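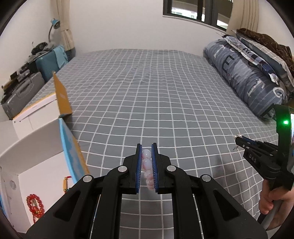 Pink beads, grid sheet, blankets at one end.

2026-08-05

Right. Quick one, kettle's on and I've got to be out of the house by two.

So the hot nights. Have been sleeping badly since May and finally got cross enough to do something about it. This is what I changed, what it cost, what was a waste of money. Skip to the bit about the curtains if you only want the useful part.

Background. Top floor flat in Stolomdale, window faces west, roof directly overhead. By evening the bedroom is an oven. Fan on all night, fan noise all night, wake up with a dry throat and a stiff neck. Repeat. I was going to bed at eleven and properly dropping off gone three. Useless at work, snappy with everyone, ate a lot of toast.

First thing I did was the wrong thing. Bought a cooling pillow from Flendell. Gel layer, sort of slab. Lovely for the first bit then it's just a warm slab. Also heavy, also smells like a new shower curtain. Sent it back and they took the postage off the refund, which I'm still annoyed about. Read the small print, I didn't.

Second thing, the duvet. I know, I know. Everybody says get rid of the duvet. But I can't sleep with nothing over me, never could, even as a kid on holiday I'd drag a towel over my feet. So now the duvet gets rolled down to the end and I have a plain cotton sheet on top. If it cools off at four in the morning I can hook the duvet back up with one foot. Works fine. Cost nothing. Should of done it years ago.

Curtains then. This was the big one. I'd been leaving them open all day becuase I like the light, and leaving the window open too, thinking air coming in must be good. No! If it's hotter outside than in you're just letting the heat in. Now it's everything shut by nine in the morning, curtains drawn, and then open the lot once the sun's gone off the building. Got blackout lining from the Juten shop on the ring road, the iron-on hemming tape sort, no sewing. Took me 2 evenings and a burnt finger. One side hangs longer than the other. Don't care.

Difference was obvious the first night. Not cold, but I wasn't lying there listening to my own pulse.

Things that helped a bit:

Lukewarm shower before bed. A freezing one just left me wide awake and grumpy.

Fan pointing out of the window for an hour, then back round to face the room. Sounds daft.

Flannel in the fridge. Back of the neck. Bliss for ten minutes.

Phone in the kitchen. Nothing to do with heat but I was checking the time constantly and doing sums about how much sleep was left.

Things that did nothing: herbal tea (needed the loo), lavender spray (sneezed), moving the bed to the other wall (hurt my back, and now the lamp doesn't reach the socket). Also tried the settee for a night. The cat from downstairs came in through the landing and sat on my face.

Oh and the step counter. Somebody at work swears by tiring yourself out so I started walking home along the canal. The day I did 2274 steps I slept no better than the day I did nothing, but 2274 is hardly a hike is it. Will try again with proper shoes.

Anyway. More than 8 nights of decent sleep now, and the Ngcobo weather page says it's staying hot till the weekend, so that'll be the real test. If you've got a west window and a flat roof I'd start with the curtains. Would like to hear from anyone who's tried that reflective film on the glass, my lease is vague about it and I don't want to be scraping it off with a butter knife when I move out.

Must dash, bins.

Recent posts
Washing machine, round two
Tomatoes on a windowsill, a sorry tale
The canal path is open again
Cheap lunches that aren't sandwiches
Why I gave up on the slow cooker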